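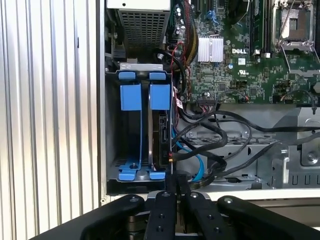

Figure 3. Dell desktop workstation with the side panel removed. Two blue drive carriers stand in the drive cage.

3.2 Preparing a Workstation for the Nedlow Records Archive

Complete this section before installing the Zinside archive software. The archive requires at least 300 GB of free disk space.

1. Sign in with an administrator account.
2. Back up all open case files to the Ametepe server.
3. Shut down the workstation and disconnect the power cord. Wait 20 seconds before opening the cover.
4. Install the archive drive and close the cover.
5. Restart the workstation and open Zinside Setup.
6. Enter the office code 3486 and select Register.
7. Choose a retention schedule. The default is 40 years for property records.

CAUTION: The retention schedule cannot be shortened once records have been imported.

Note: Registration requests received after August 19, 2024 are processed in September.

Offices that hold records in more than one language must complete Section 3.4 before import. Questions about retention schedules should be sent in writing to Edem Mahama, Records Office, Vevavano.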